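Week 2 -- Gathering demonstrations
Robot Learning, Wallis Lab
Notes: Osvaldo Teixeira

Your policy only learns from what you show it, so this is my favourite week of the course! Each group drives the arm by hand and records 20 episodes of the basket task. Start every one from a slightly different spot -- nudge the basket, turn it, bunch the cloth another way. Variety of this sort is worth far more than speed.

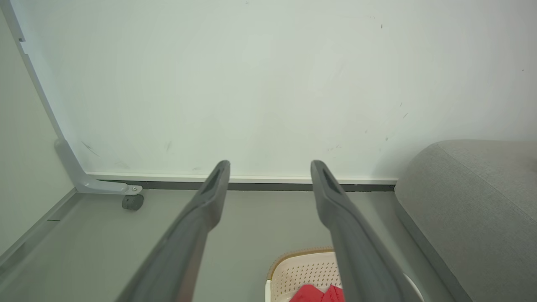 Fig. 1. Wrist view, with the basket and red cloth low between the fingers.

Look at how much the wrist camera picks up besides the basket: whiteboard, caster, sofa. A small data set can tie the behaviour to that background, so change rooms halfway through if you can. Keep your fumbles too, but label them. A recovery from a bad grasp is a marvellous thing to learn from.

Save to the Pistirine folder, one file per episode, and bring your favourite to room 2608.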